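Semora Scoring Support
Tickets > Competitive play > Scores and standings

Standings don't match the match sheets after a player swap

Status: Open (waiting on Semora)
Opened 2018-06-16
Site: Wistville
Packs: Calimlim
Reported by: Aileen Policarpio
Assigned to: Cường Nông

Aileen Policarpio wrote

We run the regional laser tag qualifier at Wistville on Semora and I need somebody to look at the standings before I send them out as final. I have put this in as "scores and standings," but your form made me pick a cause as well, so I picked "network," and I don't think it's the network.

Short version: after a substitution between rounds, the team total on the standings screen is lower than the team total on the printed match sheet. The match sheet comes from the same console. Both can't be right, and one of them decides who gets the September spot.

What we do. Teams of 6, solo packs, no shared packs. Before each match the captain hands in the lineup, I assign packs by code name in the lineup screen, the match runs, the console prints the sheet, and the standings page updates by itself. With no substitutions it has matched every time I checked. With a substitution it sometimes doesn't.

The difference is always a multiple of 100, and 100 is what we have a plain tag set to. That looks to me like whole tags being dropped, or put somewhere else. A penalty is worth a different amount in our rules, so I don't believe it is penalties either, before anyone asks.

I have attached the sheets and a screenshot of the standings.

Cường Nông wrote

Hi Aileen, thanks for the clear write-up and for attaching the sheets.

Differences between the sheet and the standings are most often caused by a pack dropping off the wireless during the match and reporting late. The sheet prints when the last pack checks in, but the standings page may have already taken its copy. Could you try the following and let me know:

Restart the console and the access point.
Put all packs back on the charging rack until they show ready.
Open the event, go to Standings, and press Recalculate.

If the totals come up the same as the sheets after that, we can treat it as a late check-in.

Aileen Policarpio wrote

Did all of it in that order. No change on the standings page. Recalculate put a green check mark next to the event and left the wrong totals exactly where they were, so I'm not sure what it is recalculating from.

I also have trouble with the late check-in idea. If a pack reports late, the missing points should turn up eventually. These haven't turned up. And why would a pack only be late in matches with a sub in them? Our arena doesn't get any farther from the access point when somebody's knee gives out.

Cường Nông wrote

Fair point about the timing. There is a known situation where older pack firmware keeps the previous player's session open. Can you confirm the firmware on the packs that were handed over? Hold the reload button while taking the pack off the rack and the version scrolls across the back panel.

Please also check whether the substitute was added through Lineup or typed in at the console right before the start.

Aileen Policarpio wrote

All the packs are on the same firmware, the current one according to your download page. I checked every pack and not only the ones that were handed over, because I expected that to be the next request.

Substitutes go in through Lineup. I'm the only one with the login for it. I did once have a captain talk me into typing a code name in at the console, but that was a practice night and isn't part of this event.

Something I noticed while going through the sheets again: in 2 of the bad matches the missing points are the same as what the substitute scored before the first base hit. I can't say what that means. It's a strange thing for wireless trouble to be so tidy about.

Cường Nông wrote

That is useful, thank you. Could you export the event and attach the file? Event > Tools > Export with telemetry. It needs to be the telemetry export and not the standard one, as the standard export leaves out the individual tags.

In the meantime, as a workaround, you can correct the totals by hand on the Standings page using Adjust.

Aileen Policarpio wrote

Export attached.

I'm not going to use Adjust yet. It leaves a little asterisk next to the team name on the public page, with "edited by event director" when you hover over it. One of the teams that gains from the correction is our house team. You can guess how that would go over on the players' board. If the number is going to change I want it changed by the software that got it wrong.

I also asked the people at Breslow, who ran their own event on the same version. They told me they had "a bit of that" and used Adjust and moved on. So I have some doubt about this only happening here.

Cường Nông wrote

Understood about Adjust.

I've loaded your export on our test console. The first pass shows 11 matches with at least one substitution. Not all of them are off. I'm trying to work out what separates the good ones from the bad ones and may need to ask how the handover is done physically, meaning who holds the pack and when it's powered.

Aileen Policarpio wrote

The handover goes like this. The player coming off walks out through the vesting room and unclips. The pack goes back on the rack for a moment if there's time. If there isn't time, the substitute clips straight in and waits at the gate. I do the Lineup change from the desk, sometimes before the pack has been on the rack and sometimes after, depending on how quickly the captain makes up his mind.

So if you tell me the rack is the difference I'll believe you, provided somebody shows me. I've been told "it's the rack" about this system before, when it was a bad cable behind the desk.

Cường Nông wrote

We tried it both ways here.

With the pack racked before the Lineup change: totals match.
With the pack racked after the Lineup change: totals match.
With the pack never racked: totals are short on the standings page and correct on the sheet.

The pack keeps the first player's session until it either touches the rack or registers its first base hit. Tags made in that window are sent under the old player's ID. The sheet adds up by pack, so it picks them up. Standings adds up by rostered player, and the old player is no longer on the roster for that match, so the tags have no one to go to.
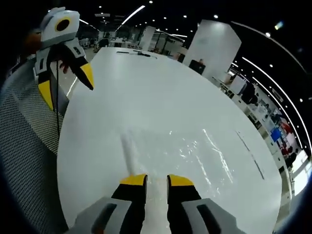

Photo: Cường Nông / Semora Support

Aileen Policarpio wrote

All right, that one I can follow, and it fits the sheets better than anything so far. I went back and marked which handovers I remember being straight swaps. My memory isn't evidence, but the bad matches are all ones where we were running behind.

Three things I would still like answered.

First, why does Recalculate say it worked? If the tags are sitting in the file with an ID that isn't on the roster, a button called Recalculate could at least mention that it's ignoring them. A green check mark tells a director the totals are fine.

Second, what about the player who came off? Do those tags show up in their personal stats? I have a player whose accuracy for the weekend looks better than I've ever seen it, and I would like to know before he orders a trophy.

Third, your manual says under Substitutions that the pack "may be passed directly to the incoming player." I followed that. If it isn't true, please take it out, because somebody at another site is doing it right now.

Cường Nông wrote

Taking these in order.

Recalculate only rebuilds the totals from tags that already belong to a rostered player. I agree that the check mark is misleading and have logged it separately. I can't promise when that will change.

Yes, the tags are counted in the outgoing player's personal stats, though not toward the team. His accuracy for those matches should be treated as unreliable.

The manual page has been sent for correction. Until then, please rack the pack between players, long enough for the light to go from amber to green, even if it holds up the start.

For your event, I can run a repair on the export that moves the stray tags to the incoming player, using the time of the Lineup change. You would import it back over the event. There would be no asterisk, as nothing is adjusted by hand.

Aileen Policarpio wrote

Using the time of the Lineup change worries me. I said above that I sometimes make the change early, while the first player is still getting out of the pack. If a match were still live at that moment, wouldn't you be handing his last tags to the substitute?

We don't allow subs during a live match, so it may not come up. But I would rather you checked than took my word for it, since I'm also the one who typed them in.

Cường Nông wrote

Good catch. I've gone through the substitutions in the export against the match start and end times, and every Lineup change falls between matches. I've switched the repair to use the match start anyway, so it no longer depends on when the change was entered.

The repaired file is attached. Please import it into a copy of the event first and compare it with your sheets.

Aileen Policarpio wrote

Imported into a copy. Team totals now match the printed sheets on every match I've compared, including the ones that were fine to begin with. I have the last round still to go through and I'll do that by hand with a pencil.

One leftover. On the copy, a player who sat out a match completely is now listed in it with zero tags and zero shots. It doesn't affect the standings as far as I can tell, but it does bring down his average. Is that from the repair, or was it always there and I'm only seeing it because I've started looking?

Please don't close this until I hear back on that. The last ticket I had was marked solved while I was still typing.

Cường Nông wrote

I'll leave it open. Can you send me the code name and the match, and tell me whether he was on the original lineup for that round?

Aileen Policarpio wrote

Code name and match are in the attached note. He was on the lineup and got taken off before packs were assigned.

I've sent the captains a message saying the standings are provisional. Two have written back already, so please don't sit on it.

Attachments: match sheets (scanned), standings screenshot, telemetry export, repaired event file, note on missing player

Followed by: Aileen Policarpio, Cường Nông
Related: Recalculate shows success with unassigned tags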